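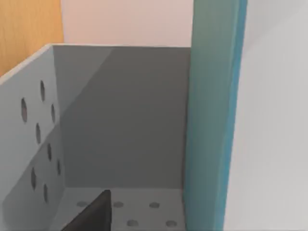

Purketley Cup Match Records

Welcome, and thanks for stopping by! This is a small data set of soccer results from the Purketley Cup, the amateur knockout played every spring between clubs from Skernen, Zidthorpe and the towns nearby. Sorcha Strachan typed up most of it from old match programs (a long winter's work, and we're very grateful), and Gavin Hepburn checked the scores against the league's own books.

What you get
One file, matches.csv, with more than 300 games over 51 seasons. Each row has 7 columns: season, round, home, away, home_goals, away_goals and notes.

Things to watch for
Replays have their own rows. Goals in extra time are counted in the score, but shootout kicks only appear under notes. Sutherland Rovers and Sutherland Town are two different clubs, so please don't merge them!

Updates
Last changed March 27, 2025. We hope to add this year's first round in April, once the score sheets come in.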